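Two-arm cell: rules for cloth work

Our house rules for running the two-arm cell at Terkine, set out by task. Jonalyn Malabanan keeps the list up to date - last change April 13, 2026.

1. Gripping at the waistband
One gripper at each end of the waistband before any move. Lay the garment flat first, and leave belts in their loops unless the job sheet says otherwise.
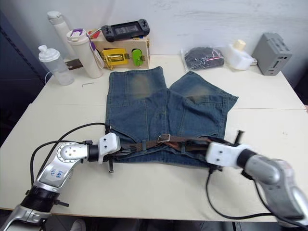
Denim shorts with a brown belt, a gripper holding each end of the waistband.

2. Speed and stopping
Keep to the slow setting for the first 6 runs with a new garment. Hands stay off the table while the arms are live. Any snag - stop, release, lay out again. Log it under Grodis with your initials.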